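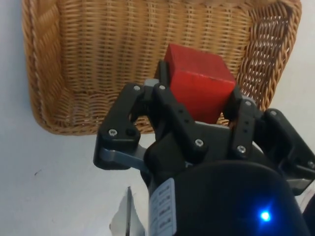
Hakham Three-Finger Gripper: Review for Student Clubs

The Hakham is a wrist-mounted gripper for small robot arms, sold to schools and college clubs. Our club at Vasylenko Technical College used one for a semester, mostly on the beginner pick-and-place task: lift a wooden cube from the table and release it in a wicker basket. Members practice it before they move on to anything with more than one object. The review covers grip, setup and repair. We did not test the force-sensing add-on.
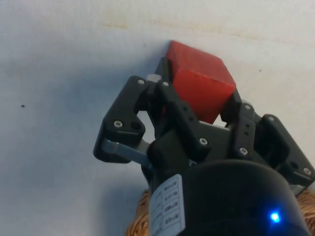 Daryna Zinchenko
Equipment lead, Vasylenko College Robotics Club

Grip

The fingers are black plastic links joined by small hex-socket screws, with flat metal bars carrying the motion from the base. Each finger folds at the joints as it meets the object, so a cube that arrives at an angle can still be held. In our count of 50 attempts by first-year members, the gripper lost the cube 4 times. Three of those were bad approaches, where a finger landed on top of the cube and pushed it away. The fourth was a slip during the lift — we had set the closing force too low.

Thin objects are another matter. The fingertips do not meet cleanly, and anything flatter than a coaster has to be dragged to the table edge first.

The hand is also wide when open. Going into the basket, the outer links can catch the rim unless the release point is set well above it. Beginners tend to program the release too low. We now give them a starting height and let them adjust it down.

Setup

Mounting takes 20 minutes with the supplied plate. The manual is clear on wiring and poor on calibration: the closing positions are listed in a table with no units. Hatsue Fukuda, who teaches our Monday section, wrote a one-page replacement, and new members work from that.

The blue status LED is on the housing and easy to see from the operator's seat. It shows power only. A fault light would have been more useful.

With the wrist camera fitted, the fingers take up a large share of the view. The cube stays visible during the grasp, but the basket is often partly hidden behind the hand. We added a fixed camera at the side of the table and use it to check positions before a run.

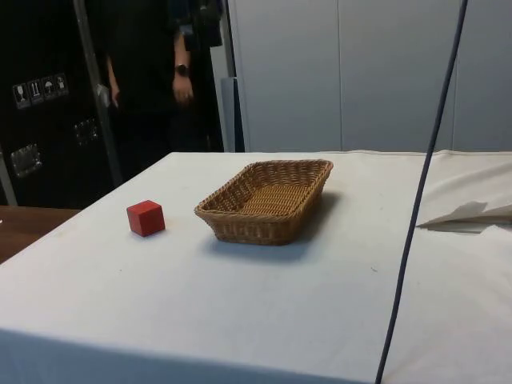 Repair and Wear

The joint screws loosen. After almost 80 hours of use we had retightened all of them at least once, and a drop of thread locker has held so far. One link cracked at a joint when a member drove the hand into the table. The spare came from Brilen, the distributor, in a plain bag without instructions, and the swap was simple enough to do between sessions.

The plastic fingertips have worn smooth. Grip on wood is unchanged, but grip on glossy packaging is worse than it was in February.

Compared With the Clalness

The club also owns a Clalness two-jaw gripper. It is narrower, easier to calibrate and better with flat parts. It needs the cube squared up to the jaws, and members spend more time correcting wrist rotation. For a first course in programming the arm, I would choose the Clalness. For a club that wants to handle mixed objects and has someone willing to check screws, the Hakham is the better purchase.

Rating: 4 out of 5. One point off for the calibration section of the manual.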